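Betreff: Re: [daten-sammlung] Badszenen: was zählt als brauchbare Episode?

Hallo Liste,

ich antworte gesammelt auf die Punkte von letzter Woche, das Original steht zum Teil unten drunter.

> wir haben in Sivudport inzwischen 300 Episoden am Waschbecken
> aufgenommen und sind uns beim Sortieren nicht einig. Ein Teil von
> uns würde alles rauswerfen, wo die Handgelenkkamera überstrahlt ist.
> Bei weißer Keramik ist das ziemlich viel. Wie handhabt ihr das?

Wir werfen sie nicht raus. In der ersten Runde für Cliltum haben wir streng gefiltert und alles entfernt, wo ein größerer Teil des Bildes ausgebrannt war. Übrig blieben fast nur Aufnahmen vom späten Nachmittag, und das Modell war vormittags am Becken kaum zu gebrauchen. In der zweiten Runde haben wir die überstrahlten Episoden dringelassen und nur ein Feld "Blendung" in die Metadaten aufgenommen (0 = keine, 1 = stört nicht, 2 = verdeckt den Zielgegenstand). Nur die 2 fliegt raus. Von 1.113 Episoden waren das am Ende 9.

Damit klar ist, was bei uns noch unter 1 fällt, ein Einzelbild aus der Handgelenkkamera:

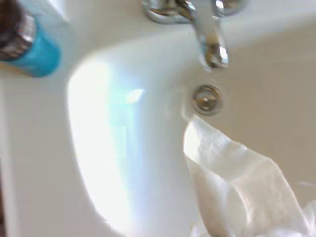 Handgelenkkamera am Waschbecken, Blendung = 1

Der Fleck links auf der Keramik ist groß, aber Auslauf, Stopfen und Folie sind alle zu erkennen. Für uns reicht das. Die Unschärfe im Bild ist ebenfalls kein Ausschlussgrund, solange man die Kante der Folie noch vom Becken unterscheiden kann. Das ist bei weißlicher Folie auf weißem Grund ohnehin der schwierige Teil, und gerade deshalb möchte ich solche Bilder im Datensatz haben.

> Zweite Frage: Folie und Tüten. Beschriftet ihr die als eigenes
> Objekt oder als "Abfall"? In Menzies gibt es dafür zwei Klassen,
> in unserem Export nur eine, und beim Zusammenführen geht das
> durcheinander.

Eigenes Objekt. "Abfall" ist eine Aussage darüber, was damit passieren soll, und die gehört in die Aufgabenbeschreibung der Episode. Im Objektfeld steht bei uns "folie_duenn", egal ob sie am Ende in den Eimer oder in die Schublade soll. Wenn ihr in Menzies schon zwei Klassen habt, würde ich beide auf diese eine abbilden und die alte Klasse in ein Zusatzfeld schreiben. Dann geht nichts verloren und man kann es später noch trennen. Das Umbenennungsskript liegt im gemeinsamen Ordner unter "werkzeuge". Bitte vorher eine Kopie vom Export machen, das Skript überschreibt.

> Drittens der Ablauf. Bei uns fängt jeder Bediener anders an. Manche
> fahren erst hoch und schauen sich das Becken an, andere greifen
> sofort zu. Sollen wir das vereinheitlichen?

Nur teilweise. Die Startposition des Arms sollte nicht bei jedem Durchgang dieselbe sein, sonst lernt das Modell die Bewegung auswendig und schaut gar nicht hin. Wir haben 11 Startpositionen festgelegt und lassen vor jeder Episode eine auslosen. Die Lage der Folie legt immer die zweite Person fest, nie der Bediener selbst. Wer fährt, dreht sich solange um. Klingt umständlich, kostet aber nur ein paar Sekunden, und die Folie liegt danach deutlich unterschiedlicher da, als wenn man sie selbst hinlegt.

Was wir vereinheitlicht haben:

- Aufnahme startet, bevor der Arm sich bewegt, und endet erst, wenn er wieder steht. Keine nachträglich geschnittenen Anfänge.
- Fehlgriffe bleiben in der Episode, wenn danach ein erfolgreicher Griff kommt. Wir markieren den Zeitpunkt des Fehlgriffs, mehr nicht.
- Nach zwei Fehlgriffen ohne Erfolg abbrechen und als "abgebrochen" ablegen, nicht löschen.
- Kein Eingreifen mit der Hand, auch nicht kurz. Wenn doch, ganze Episode verwerfen.

Zum Vorausschauen über dem Becken: zulassen, aber nicht vorschreiben. Bei uns machen es manche und manche nicht, und im Training hat es bisher keinen messbaren Unterschied gegeben. Problematisch sind eher lange Pausen mitten in der Bewegung, wenn der Bediener überlegt. Das Modell übernimmt die Pausen und bleibt dann an derselben Stelle stehen. Wer überlegen muss, soll das vor dem Start tun.

Noch etwas zur Armatur, weil das in eurer Mail nicht vorkam. Wir hatten anfangs mehrere Kontakte zwischen Greifer und Auslauf, immer beim Rückzug nach oben. Der Bediener sieht auf dem Monitor die Folie und achtet nicht mehr auf das, was darüber ist. Seitdem gilt: erst seitlich vom Auslauf weg, dann hoch. Episoden mit Kontakt bekommen das Feld "kontakt = ja" und gehen nicht ins Training, werden aber für die Auswertung aufgehoben.

Offen ist von unserer Seite noch das Format für die Zeitstempel. Zerketti schreibt Millisekunden seit Start der Episode, wir schreiben absolute Zeit. Ich würde auf die Zerketti-Variante umstellen, möchte das aber nicht allein entscheiden. Wer etwas dagegen hat, bitte bis Ende Juni hier auf der Liste melden. Danach stelle ich den Export um und lade die alten Episoden neu hoch.

Den Ordner mit den Cliltum-Episoden habe ich für alle auf der Liste freigegeben, Lesezugriff. Wer schreiben muss, bitte direkt bei mir melden.

Grüße aus der Datenerfassung Cliltum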